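Technik > Robotik > Eigenbauprojekte > Tuven

Tuven ist eine zweiarmige Roboterzelle, die in der Gemeinschaftswerkstatt Kiiskinen entstand. Initiator des Eigenbaus war Martti Heiskanen, der auch die Steuerungssoftware Jusex schrieb. Die Bauzeit betrug 372 Arbeitsstunden.

Aufbau

Das Gehäuse besteht aus Aluminiumprofilen. Rückwand und Seitenwände sind mit einer Tapete in tropischem Muster verkleidet, deren brauner Grund weiße Blüten und hellgrüne Blätter trägt. Die Arme sitzen links und rechts an den vorderen Ecken und enden jeweils in einem schwarzen Greifer; ein schwarzer Träger verbindet die Sockel. Drahtkörbe an den Wänden nehmen Kleinteile auf. 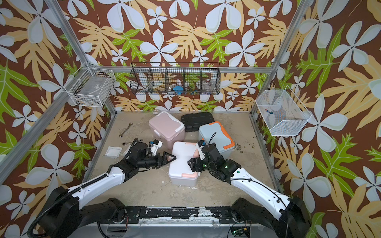 Die Steuerung beider Arme erfolgt über einen gemeinsamen Rechner, der die Sollpositionen 30-mal je Sekunde vorgibt. In der ersten Ausführung arbeiteten die Arme unabhängig voneinander, was beim beidseitigen Fassen von Schachteln zu Verkantungen führte. Seit Jusex 3 werden die Bewegungen abgestimmt – die Schließkraft der Greifer ist dabei auf 40 Prozent des Höchstwerts begrenzt.

Nutzung

Die Zelle dient vorwiegend Versuchen zum Greifen und Umsetzen von Behältern. Mitglieder der Werkstatt können sie nach einer Einweisung nutzen. Im September wurde die Bauanleitung um einen Schaltplan ergänzt. Ein kleinerer Nachbau mit nur einem Arm trägt den Namen Hustow.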